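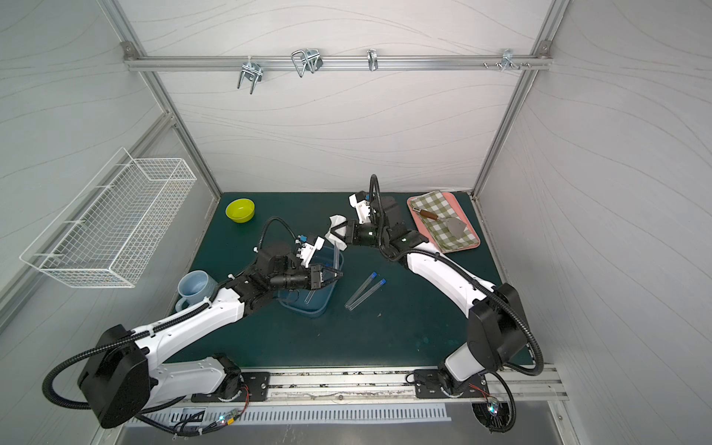

Aled Rosser

So my project this term was grippers, and I'm going to say up front that I went in thinking it would be the easy option. You bolt one on, you run the task, you bolt the other one on, you run it again, you make a table. I had a whole plan with dates in it! The plan lasted until January.

The question was pretty simple. Our two-arm setup (everyone in the lab calls it Stoka, I never found out why) does a tube job: tubes in and out of the blue basin with the left arm, while the right arm handles the tissue. I wanted to know if a softer fingertip pad would drop fewer tubes than the hard one we'd always used. The hard pads are called Tilter and the soft ones are Fadidau, both made by people in the year above me.

I ran 800 tube pickups in total, half with each pad, all on the left arm, all with the same controller settings. Tilter dropped 103 tubes. Fadidau dropped seven. I was so excited about this that I ran down the hall to tell my lab partner, and then I had to walk back because I'd left the arms powered up.

But here's the catch – the soft pads are slow to let go. The plastic sort of clings, and if the arm pulls away too early it drags the tube along and leaves it lying crooked. I ended up adding a pause of 866 milliseconds after opening, which fixed most of it, and I got that number by fiddling with it for a whole afternoon, so please don't think there's any theory behind it.

The tissue was a different story. I only did a short trial with it and I don't trust my notes enough to put numbers in. Both pads could hold a crumpled tissue fine. Getting it flat again was hopeless with either one, and I've moved that to the list for next term.

Things I'd do differently: swap the pads more often, for a start. I did all the Tilter runs first, so I was also getting better at teaching the positions as I went, and some of Fadidau's good score could just be me. I'd also tie up the cable loops before starting. The one at the left wrist caught on the gripper twice, and I threw those runs out and did them over.

My run log and the Phan scripts (that's our controller code) are in the shared folder. The pause setting is near the top of the main script, and the spare Fadidau pads are in the second drawer.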